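11/06/2019, Atgate workshop, hand gripper no. 5

Jaws closing unevenly again on the cloth pile. Took both finger arms off, cleaned the seats and wiped the crossbar down. The left arm had a little play at the base, the right one none. Refitted both with the Vivell screws and did them up evenly, a bit at a time.

Jaw opening now 70 mm, same as the setup sheet. Ran 158 open and close strokes with nothing in the jaws and no sticking. Then over to the fabric, grey cloths in a heap, folds left as they fell. Screw heads to be checked again after the next long run. Last full strip-down was in October, so the next one is due.
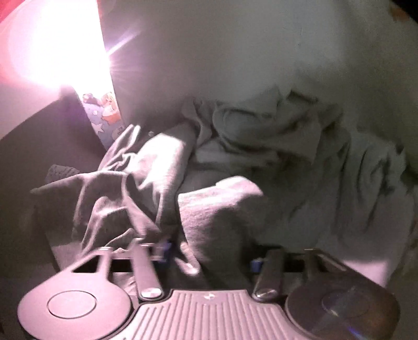

Gatti asked whether the arms should get a drop of threadlock this time, as the ones at Grondano worked loose without it. Will try it on the left arm only and compare.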